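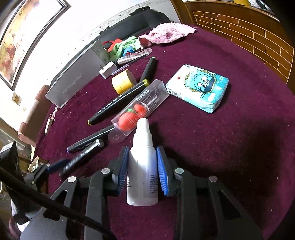

Alledell supplier and partner records

Alledell was put together from three smaller firms that each kept their own list of suppliers, clients and trade partners. Grasso had the longest list and the least consistent one, Teden kept theirs in a shared spreadsheet, and Katetti worked from an accounts export. The folder you are reading holds the merged version. Most of the records cover ordinary goods and services, anything from freight and signage down to small office supplies, so the category field is broad and should be read that way.

What is in the folder

The main file is partners.csv. It has 3,166 rows, one for each company or sole trader that any of the three firms had dealings with. A second file, categories.csv, lists the 46 categories used in the main file with a short note on what belongs in each. The third, unresolved.csv, has 223 rows that could not be matched or merged with any confidence. They are not repeated in the main file.

Columns in partners.csv

record_id - a plain running number. It has no meaning outside this folder.
trading_name - the name as it appears on invoices. Where the three firms spelled it differently, the Katetti spelling was kept.
source - grasso, teden or katetti. If a partner was on more than one list, the values are separated by a semicolon.
category - one value from categories.csv.
relationship - supplier, client, both or lapsed.
region - sales region, using the old Teden names.
last_contact - month and year. Blank if not known.
notes - free text, lightly tidied.

How the lists were merged

Names were put into lower case and stripped of endings such as Ltd and Limited, then compared. Exact matches with the same postcode were joined automatically. Anything close but not exact was checked by hand. Postcodes were used for matching only and have been removed from the files, along with phone numbers, bank details and the names of individual contacts.

Teden did not record a category, so theirs were added afterwards from the notes column. Expect some of them to be wrong, particularly between "office services" and "facilities".

Known problems

The lapsed value was used differently by each firm. Grasso marked a partner as lapsed after a year with no orders - Teden only did so when an account was formally closed. Katetti did not use it at all, and their inactive partners still show as supplier or client.

Some notes from the Grasso list are cut short. The old system had a limit on field length and the missing text is gone.

Accented letters in a few trading names were lost in the Katetti export. Corrections are welcome.

Use

The files are for internal planning, reporting and training new account staff. Please don't use them as a mailing list. There is no record of consent for marketing in any of the three sources.

Updates

The main file is rebuilt each December. Smaller fixes go in on a Monday and are written up in changes.txt with the record_id of each row touched. If you find a duplicate, send both record numbers to the partner records inbox and leave the file as it is.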